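In praise of the boring brown table

I've been meaning to write this one for ages, and what finally tipped me over was a row (a friendly one, mostly) about whether the craft hall in Bramstead should get rid of its paper-covered tables and buy some smart white ones. I am firmly on the side of the paper. I'd go further and say that most of us would enjoy making things a lot more if we stopped spending money on nice surfaces and started treating them as something to use up.

My own table at home cost £30 from a house clearance and it's ugly. One leg is shorter than the others. For the first couple of years I was terribly careful with it anyway, goodness knows why, and I'd fetch a mat for glue and another mat for cutting and a tray for paint, and by the time everything was out I'd lost the urge to do anything at all. Then one January I ran out of mats, rolled brown parcel paper right across the top, taped it down and got on with it. I made more that month than I had the whole of the previous year!

You stop being precious, that's the thing. I write measurements on the paper. I write shopping lists on it, and phone numbers, and once the whole plot of a film I wanted to remember (couldn't read a word of it the next day). When it gets too grim I peel it off and put down a fresh sheet, and for an evening or two I feel like a person who has her life in order.

Then there's tape. I'm a great believer in tape. If you mark your table out in squares you've got a rough ruler under your hands the whole time, and you've also got somewhere to put things. Buttons in this square, zips in that one, the bit that fell off the lamp in the corner where I'll see it. I know people who buy beautiful boxes with dozens of tiny compartments, and good for them, but I bought one of those as well, a Plunano with little drawers, and I spent so long deciding what belonged in which drawer that I never opened half of them again. It cost £121. I could weep.

My lines are never straight, by the way. I start off with a steel rule and good intentions and by the third strip I'm doing it by eye with the roll in my teeth. It makes no difference whatsoever. A wobbly square holds buttons just as well as a perfect one, and I'd much rather sit down at a table that somebody has plainly taped up by hand than at one of those glossy printed mats where you feel you ought to wash first.

The argument I hear against all this is that it looks scruffy, and that scruffy puts people off. I do see it. If you're trying to get newcomers through the door, a room full of brown paper isn't going to win any prizes next to the Nuken showroom with its lights and its pale worktops. But I've watched people come into both sorts of room. In the smart one they hover with their bags still on their shoulders. In the scruffy one they put the bag down and pick something up, and half an hour later they've got glue on their sleeve and want to know when we're open next.

The other complaint is waste, and I take that more seriously. Paper and tape aren't nothing. I turn mine over and use the back, and after that it goes for wrapping or for tracing patterns, so a sheet gets a decent life before the bin sees it. The white tops we've been quoted are £175 each from Szabo, and they want a special cleaner as well, and I can't believe they'd still look white after one autumn of lino printing with the under-tens.

So that's my case. Open bins on a papered table, tape where you need it, and no fuss. If the hall does go for the white ones I'll still turn up, of course I will. I'll just be bringing my own roll under my arm, and I expect there'll be up to 3 of us doing the same and pretending we haven't noticed each other.

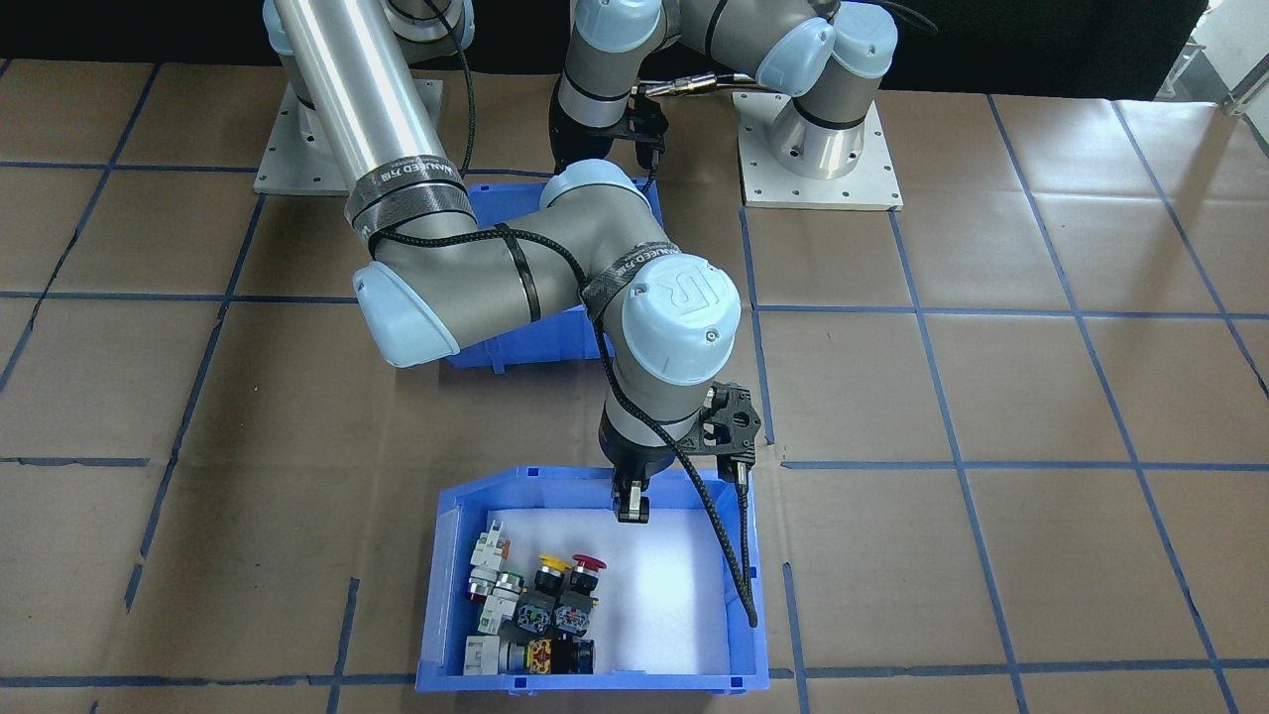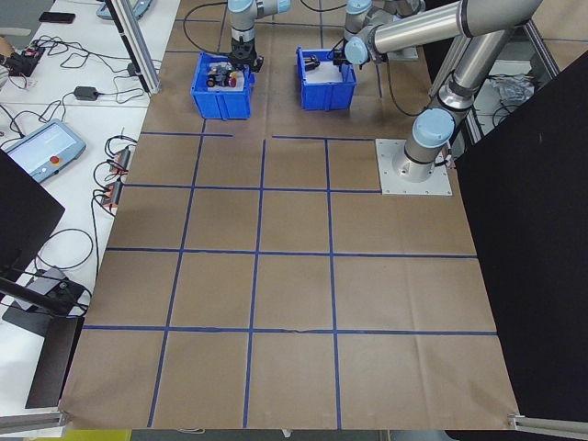
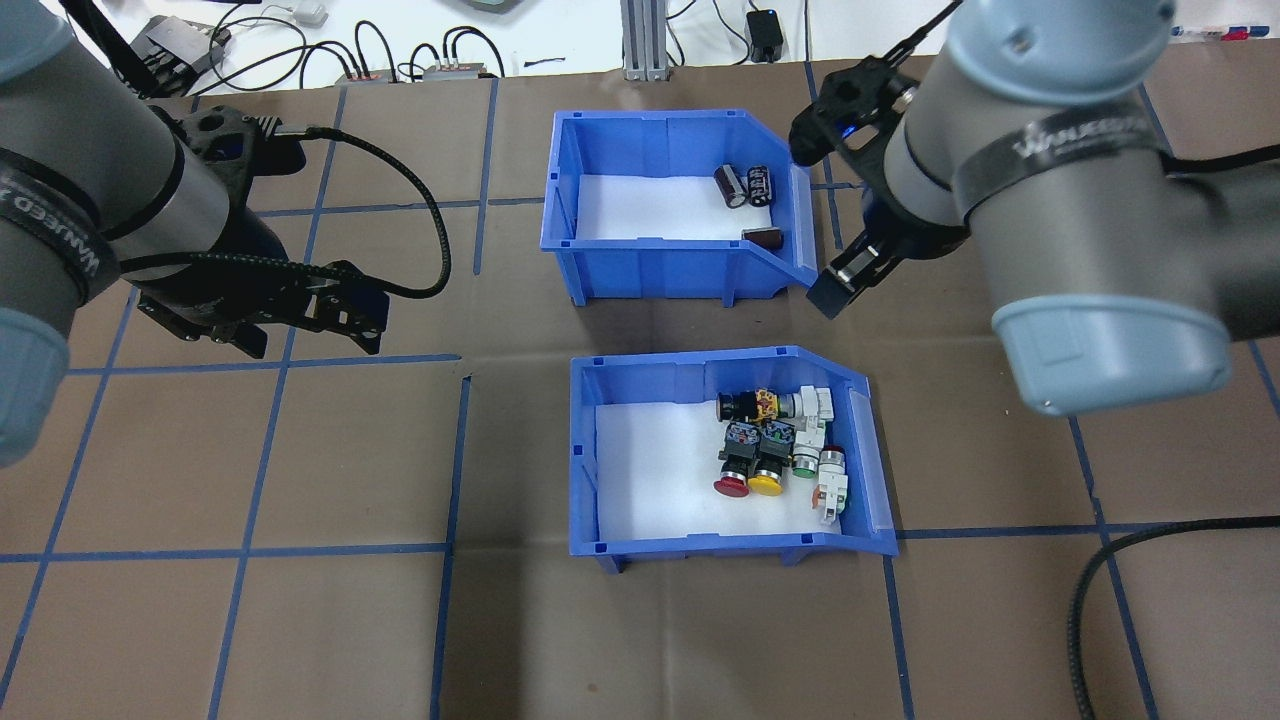
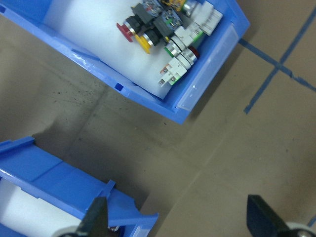
A brown surface and blue tape in the first three, and in the last one a blue bin with a red button and a yellow one.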